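Tuấn Trịnh on eleven years of housing appeals

Tuấn Trịnh has argued tenants' appeals in Wuscombe for 11 years, most of them at the legal aid office on Hunt Street. His latest case ended in August 2018, when a three-judge panel threw out an eviction order the lower court had granted to Kestora, a property management company.

The dispute was over notice. Kestora had taped a letter to the front door of the building, and the trial judge accepted that as enough. The panel did not.

"The statute says the notice goes to the tenant," Trịnh said. "A door that 293 people walk through is a lobby. We said that in the first brief and we said it again in the second."

The ruling sends the case back for a new hearing, now set for October. Trịnh would not guess at the result. Kestora can serve proper notice and start over, and he expects it will.

"People hear that we won and think it's finished," he said. "My client still owes two months' rent. She has a payment plan she can live with, and a judge may or may not like it."

Cost

Filing the appeal and ordering the transcript came to a little under $3,000. The office paid $2,000 of that from its own fund, and a local bar grant covered the rest. Trịnh said most tenants who lose at trial never get as far as asking for a transcript.

"They get ten days. If you work nights, ten days is nothing - you spend three of them finding out which window to go to."

He would like the deadline moved to thirty days. A bill to do that failed last year, and he has not heard of a new one.

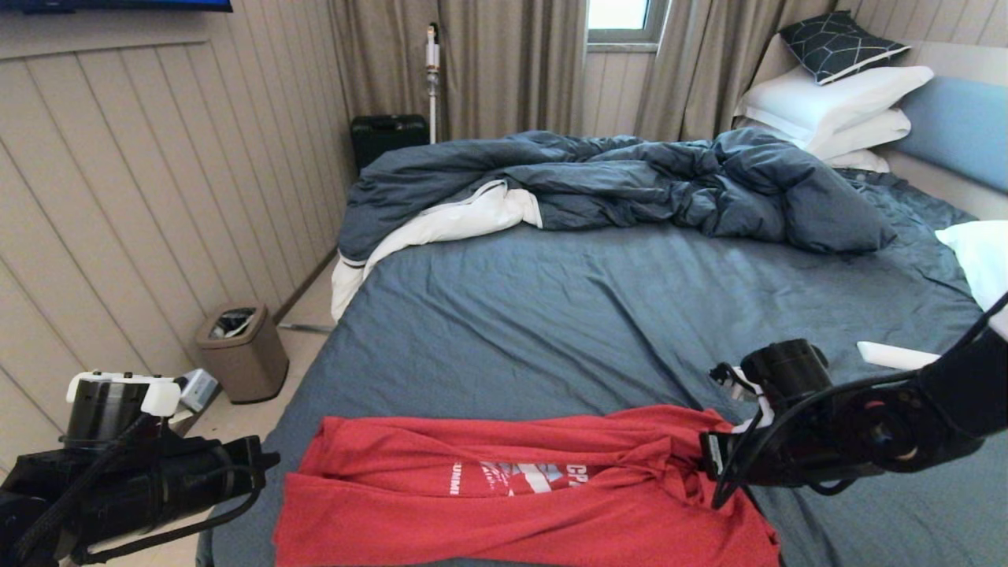 What comes next

Trịnh has two more notice cases waiting, both from buildings run by other landlords. He plans to cite the panel's opinion in each, though he said the facts in the second one are weaker.

"The tenant there signed for a package that had the letter in it. I still think we have an argument. I'd rather be arguing the first one, though."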